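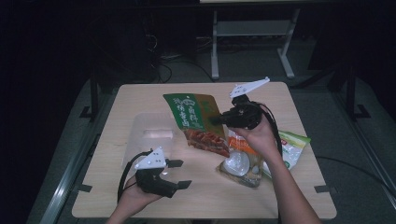
Handset Longevity Study: progress report for the second reporting period
Prepared for the Brekgate Fund by Ibrahim Eze
4 January 2022

1. Summary

The study compares how two mid-range smartphones, the Kovska 3 and the Wallow, hold up in daily use over eighteen months. This report covers the period from September to the end of the year. Battery and software measurements are on schedule. Display measurements are behind by one round. Spending is within budget, with one transfer between headings requested in section 6.

2. Handsets in use

The study began with 51 handsets, all bought new from ordinary retail stock. At the close of the period 43 were still in daily use by participants. Of the eight withdrawn, five had cracked screens, two were lost and one was returned when the participant changed employer and was given a work phone. Withdrawn handsets have not been replaced, as agreed in the original plan. The remaining number is above the minimum set for the final comparison.

Participants continue to use their own SIM cards and their own choice of apps. The only software we add is the Hijazi logging tool, which records charge cycles, screen-on time, surface temperature and free storage once an hour. It does not record messages, calls or location.

3. Battery

Each handset is called in once per quarter for a full discharge and charge under fixed conditions: screen at half brightness, mobile data off, ambient temperature held at 23 degrees. Capacity is then expressed as a share of the value measured on the first day.

The second round was completed in the first week of December. Both models have lost capacity at a steady rate. The Kovska 3 shows the wider spread between individual handsets, and most of that spread follows charging habits. Handsets left on a fast charger overnight have aged more than those topped up during the day. The Wallow limits its own charge overnight by default and shows less variation. We do not yet regard the difference in average capacity between the two models as established. A third round is needed before it can be tested properly.

Two handsets gave readings higher than their first-day values. Both were measured again and the second readings were in line with the rest. The first readings have been kept in the data and marked.

4. Software updates

Kovska issued one major update and two security updates during the period. Wallow issued monthly security updates and no major one. After the Kovska update, time to open the camera app rose slightly and time to open the browser was unchanged. Free storage fell on all Kovska handsets by the size of the update, and on the smallest storage option this led to warnings for some 3 per cent of logged hours.

The logging tool stopped on a number of Kovska handsets directly after the update, owing to a change in how the system closes background apps. Hijazi supplied a corrected version after nine days. The gap cannot be filled and will be shown as missing in all charts.

5. Display

Brightness and colour were to be measured in October and again in December. The October round was done in full. The December round was put off when the light meter failed its calibration check. It has been sent for repair and is expected back this month. If it is late again we will hire a unit of the same type, so that results from the two rounds can be compared directly.

Early results show no visible image retention on either model. Wallow handsets are slightly dimmer at the top setting than on the first day. The change is close to the error of the meter and should not be quoted.

6. Budget

Staff costs and participant payments are as planned. Postage is over its heading, mainly through insured return of handsets for the battery round. Equipment is under its heading by a larger amount. We ask the Fund to approve a transfer from equipment to postage to cover the present overspend and the next two rounds. The total award is not affected.

7. Next period

Display round two will be completed first, followed by the third battery round. The interview questions for participants on repair and resale have been drafted and are attached as Annex B for comment. Comments on the draft can be sent at any point before the third battery round begins.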